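Prothero Works, Jenddale – Goods-In and Stores Safety Walk
Checklist with comments. Date of walk: 05/10/2019

Fire exits clear and unlocked – PASS
Both doors opened from the inside. The east one needed a shoulder. The last report called this "free movement," and I'd like to know who tested it.

Extinguishers in date – PASS
Tags current until December. Somebody has initialed all the monthly boxes in the same pen, including the months still to come. Please stop doing that.

Floor load signs posted – FAIL
The mezzanine sign says 2,000 lb per bay. The drawing in the office says 1,944. One of them is wrong and I am not going to pick. Use the lower figure until the landlord answers in writing.

Racking – PASS WITH COMMENT
No bent uprights found. Two beam clips missing at the back of aisle 2, which were also missing last time and marked "ordered." Ordered from where? No purchase order could be shown to me.

Parts labeled and matched to the bin list – PARTIAL
Labels are better than they were. The bin list still shows 1,723 line items, and I doubt it has been checked against the shelves since the Trotix software was put in. A label tells you what someone believed when they stuck it on.
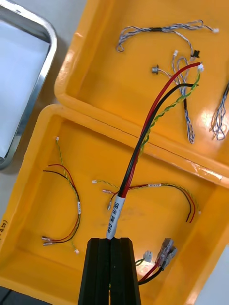
Harness marked SR/M PW CAN, over the orange-yellow trays.

Spill kit – FAIL
Kit is there, pads are not. The Putex absorbent bags are stacked in front of it, so anyone in a hurry would have to move them first. I was told this makes them "handy."

Sharp edges and long stock – PARTIAL
Offcuts are going in the proper bin now. Long pieces are another matter. The rule says ends capped or turned to the wall, and the rule seems to apply only when a walk has been announced.
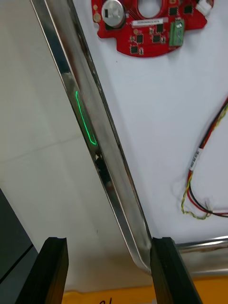 Gloves were available at the bench in two sizes, large and larger. I would not count that as provision for the whole shift. Order small and medium before the next walk.

Lighting – PASS
Meter readings fine at bench height. The far aisle was read with the dock door open, so I'd treat that number with caution. Repeat after dark.

First aid box – PASS
Sealed and complete. Eyewash bottle in date.

Accident book – COMMENT ONLY
No entries since the last walk. Either this is the safest storeroom in the county or the book is kept somewhere inconvenient. It was in a locked drawer.

Overall: not signed off. Recheck floor signs, beam clips and spill kit first.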